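4.2 Soft goods on wire racks

The Rellex task set contains 1,294 demonstrations, 31 of them with knitwear. Thin rods offer little support, and a ribbed knit deforms before the fingertips close (Figure 3). 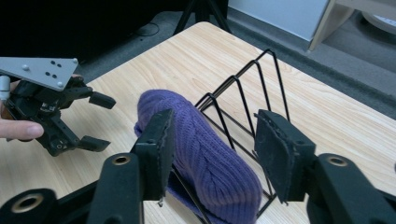 4.3 Approach distance

Policies trained on Rellex closed too early in almost 5 percent of trials. Pale tabletops gave few depth cues when the purple knit and the black rack lay well beyond the open fingers.
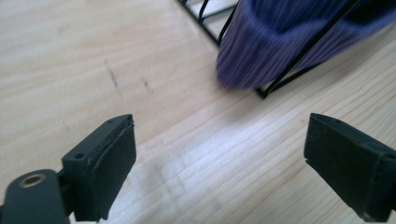 Dimitriou objects that early closure reflects the gripper's width, and that no household chore should be called solved on 2 racks.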